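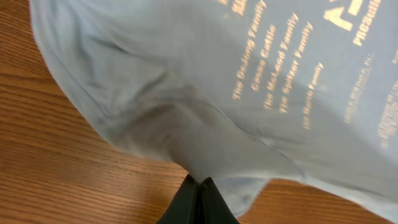
Jornada de puertas abiertas en Grastport: la manipulación de tejidos, ante el público

El centro de automatización de Grastport celebró el 31 de julio de 2026 su jornada de puertas abiertas, a la que asistieron 74 personas procedentes de empresas textiles, lavanderías industriales y centros de formación profesional. La demostración principal se dedicó a la manipulación de prendas. Rochelle Benavides, responsable del área de materiales flexibles, atendió a esta publicación al término de la sesión de la mañana.

La ingeniera explicó que el área se creó a petición de la firma Arnum, interesada en automatizar la clasificación de ropa usada. «Una pieza metálica conserva su forma cuando se la toma y cuando se la deja. Una camiseta presenta una geometría distinta cada vez que se la toca, y el sistema tiene que interpretarla de nuevo en cada ocasión», señaló.

El equipo de Benavides está integrado por seis personas y trabaja con prendas corrientes de algodón y de punto. Según indicó, se evita de forma expresa el material de ensayo uniforme. «En una planta real llegan camisetas con estampados, con etiquetas, con marcas de rotulador. Preferimos encontrarnos con todo ello en el laboratorio», afirmó.
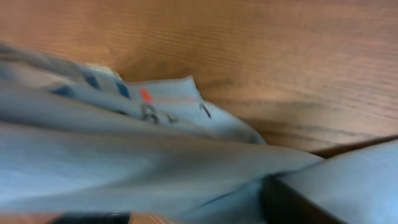
Tela azul claro con la inscripción «BL 1» durante la demostración de manipulación de prendas. Grastport.

Preguntada por la dificultad que más tiempo ha exigido, la responsable citó la localización de los bordes. Un dobladillo vuelto sobre sí mismo puede confundirse con un pliegue cualquiera, y de esa distinción depende que la prenda quede extendida o vuelva a arrugarse al levantarla. «Hemos dedicado más de 19 meses a esta cuestión y seguimos corrigiendo errores – algunos, bastante elementales», reconoció.

La cámara situada junto a la pinza ha cobrado importancia en esa labor. Benavides precisó que la vista general de la mesa permite planificar el movimiento, mientras que la imagen cercana sirve para decidir el punto de agarre.

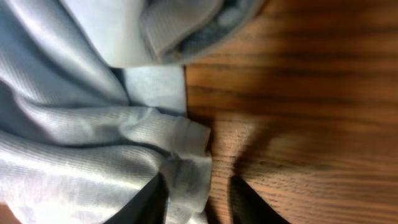 Los asistentes se interesaron asimismo por los plazos de aplicación industrial. La ingeniera se mostró prudente y recordó que el acuerdo con Arnum contempla dos fases, la primera de ellas limitada a prendas de manga corta. La segunda, en la que participará también la empresa Esposito, incorporará toallas y ropa de cama. «No vamos a anunciar velocidades de trabajo que después no podamos sostener en un turno completo», declaró.

En cuanto a la formación, el centro ofrecerá en septiembre un curso para personal técnico de lavandería, que se impartirá en las instalaciones de Pillbridge. Las solicitudes de inscripción se tramitarán a través de la secretaría del centro.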